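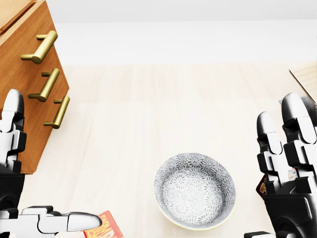 How to Write a Short Appreciation of a Film's Sound

Most viewers can tell you whether a movie looked good. Fewer can say what it sounded like, so a short piece on the sound is a good way to give an overlooked film some attention. The steps below work for a post of one page or less.

Step 1. Watch the film once without notes

Take it in as you normally would. Afterward, write down any moment you remember hearing. When I did this with Gestberg, a 92-minute drama directed by Liesbeth Koster, I had two: a ferry horn during the funeral, and the hum of a refrigerator in the last shot.

Step 2. Pick one scene and replay it

Use headphones. Play the scene once with your eyes closed, then again with the picture. Note the time each sound starts and stops. Keep the scene under 8 minutes or the notes get too long to use.

Step 3. Sort what you heard

Make four columns: speech, effects, background, music. Put a question mark next to anything you can't place. In Gestberg I had the wind down as music for two viewings before I moved it.

Step 4. Check the credits

The production sound mixer records on set. The sound designer and the re-recording mixer work later, and on small films they are often the same person. Gestberg lists Radek Trnka for design and Bit-na Sung for the mix. Copy the names from the end credits — online listings leave people out.

Step 5. Write the paragraph

Start with the scene, then say what the sound does in it. Compare these two openings:

"The sound design in Gestberg is amazing and very immersive."

"When the sister leaves the kitchen, the traffic outside drops away and we hear only the refrigerator."

Use the second kind. Save your opinion for the sentence after it.

Step 6. Cut and post

Read it out loud and take out any technical term you wouldn't use in conversation. Leave plot details from the last act out, or put a spoiler warning at the top. If you post a clip, keep it short and give the time stamp so readers can find the scene in their own copy.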